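Laying out a practice dissection station without buying the whole catalog
17 Mar 2022

Every supplier wants to sell you a "station." The Plidard kit has 335 items on its parts list, and I have yet to meet a student who used more than a handful of them. What you need to learn basic cutting and pinning is a cloth, a tray, a blade and a couple of pairs of scissors. I'm also not convinced the expensive versions of any of those do much for a beginner.

Start with the cloth. Plain cotton in a solid color is fine. The Virker leaflet claims its coated sheets "improve tool awareness," whatever that means. What helps is a color that silver tools stand out against, and blue does that as well as anything. Spread it flat and smooth it from the middle outward. A crease near an edge won't hurt you. A ridge under the tray will, because the tray rocks.

Set the tray toward the back of the cloth. Most guides put it dead center, and then you have nowhere to lay a tool down except beside your wrist. 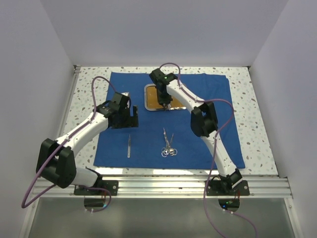
Tray at the back, blade on the left, scissors near the front.

Now the tools. Keep the blade apart from everything else, with its point facing away from you and the handle toward you. Scissors can sit together near the front edge, rings facing you. Some teachers insist on a gap between every tool. I tried that for a term and saw no difference, except that if the finger rings overlap you may pick up two pairs when you wanted one. Spread them if that annoys you.

Check the light before you begin. A strong lamp on a white table gives you glare right where your hands go. Move the lamp first, and don't let anybody sell you a filter.

Clearing up is where people get careless. Take the blade off first, then the scissors, then the tray. Only then touch the cloth. Pinch it at a hemmed edge, where the layers are thickest, and lift slowly. Wouters recommends rolling theirs from the front, but a roll traps whatever fell on it. Lift, look underneath, then shake it out over a bin.
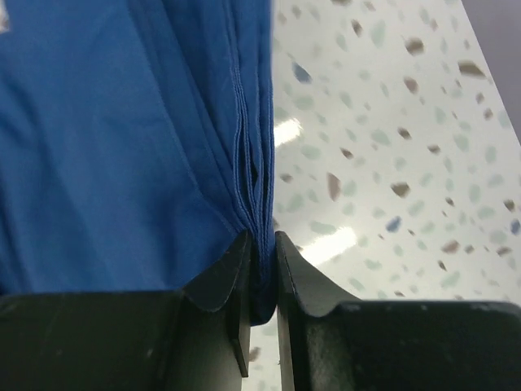
Jurton wrote in to disagree: "I fold mine inward in 2 passes and nothing has ever dropped on the floor. Shaking just spreads the mess. And hems are where the bits collect, so why grab there?"

Fair point about the hems. Run a finger along the seam before the cloth goes in the wash. I'd still lift before folding, at least until you've seen for yourself that no pin is hiding in there.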